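Project Report, Part 2: The Home Visit

Our course asked each group to attend one demonstration of robot training outside the lab. We went to the Dindetti home session in December, led by Mogens Mogensen. I went in with doubts and kept most of them.

The talk promised that household robots would soon tidy any room. What we watched was people picking up small items with hand-held grippers at the side of a bed and sorting them into a shallow box. A watch, a bottle, odds and ends from a drawer. All the steering was done by people's hands.
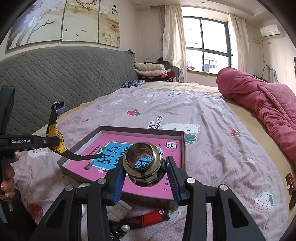
Mogensen told us the team had recorded 1202 picks, 281 of them in bedrooms. I asked how many had been thrown out as bad takes and did not get a number. I also asked if 200 picks in one bedroom would help a robot in a different one. He said the Pallari group was testing that, but there were no results to show us yet.

The grip itself was better than I expected. Smooth, round things are hard to hold, and the blue ribbed pads are meant to deal with that. Still, a person was deciding where to squeeze and how hard — and that is the part a robot would have to learn.
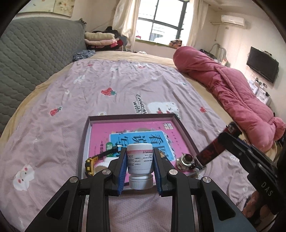

Figure 2. Medicine bottle held upside down between the grip pads, with a second gripper at work on the right.

My partner rated the visit higher than I did. I would want to see a robot do the same job alone before I believed the talk. Our questions for the Pallari group are in the appendix.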